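Wundeck Hand-Held Gripper: Set-Up Guide
Section 11. When the grip slips or the fingers stay closed

Revised December 16, 2025

Sooner or later most owners meet one of two faults. Either the fingers let a smooth object slide, or they hang on to it after the handle has been let go. Please take your time with this section, and have a cup of something nearby if you like, but keep it well away from the gripper. Both faults can be found at an ordinary table with a plastic bottle and a few quiet minutes.

CAUTION: Keep your free hand out from between the fingers whenever the handle is loaded. A sticking finger can let go all at once, and the spring behind it is stronger than it looks.

Before you start, screw the bottle cap down tight and wipe the outside of the bottle with a dry cloth.

1. Stand the bottle upright on the table, bring the fingers in low on either side, and close the handle slowly. Keep the bottle between the two pads.

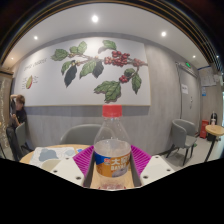 2. Hold for 11 seconds without lifting. If you feel the handle creeping under your palm, stop and go to step 6, as the return spring is the likely trouble and lifting will only make a mess.

3. If the handle is steady, raise the bottle just clear of the table and hold it there. Let your wrist relax a little; people tend to squeeze harder when they are watching for a slip, and that hides the fault we are looking for. 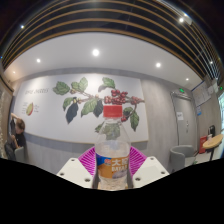
Figure 11-2. Capped bottle between the gripper fingers.

4. Lower the bottle and check the ribbed pads for dust, label glue or hand cream (a very common one, we're sorry to say). Clean them with mild soap and water and let them dry fully. Never use solvent.

5. Repeat the hold. It is worth doing this 3 times, setting the bottle down between tries and turning it a little so the pads meet a fresh part of the surface.
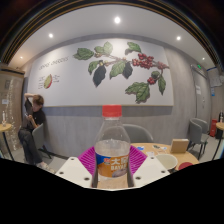 Note: Units shipped before October came with the older Hoshino return spring. It is a good spring, but it tires sooner, and a tired one gives you a slow release that feels a lot like sticky pads. Ask for replacement kit 54.

6. With the bottle resting on the table, let the handle out all the way. Both fingers should move apart freely. If one lags, loosen the screws on its mounting plate by a quarter turn, work the finger gently, and tighten them again.

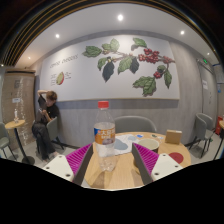 7. If a finger still lags, put the gripper away and do not use it for lifting. Write to the Cudville service desk with your serial number and mention fault code 68, so that your note goes straight to the right bench.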